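Kuhlmann Robotics Group > Papers > Simulated grasping > Section 4

Posted in October by the Stiltis project team

4. Wrist-view rendering and grasp scoring

The Flindum simulator renders each trial from a viewpoint at the wrist, so both fingers stay in view throughout the approach. Knobs hanging beneath weathered wooden slabs were chosen as a difficult case: knob and slab are both dark, and produce-like shapes behind them compete for the detector's attention. We generated 3000 views and held back 491 for testing.
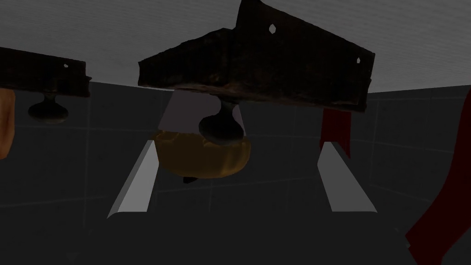
Figure 4. Simulated wrist view, with a knob beneath the central slab and a second slab and knob to the left.

A grasp counts as valid when the knob's stem lies between the fingers and the closing direction is at 90 degrees to it. Jetance, our scoring network, takes the colour image alone -- no depth channel is used at this stage. Views in which two knobs are visible are kept in the set, and the label always refers to the one nearer the midline of the gripper.

Contact: Stiltis project office | © Kuhlmann Robotics Group | Back to top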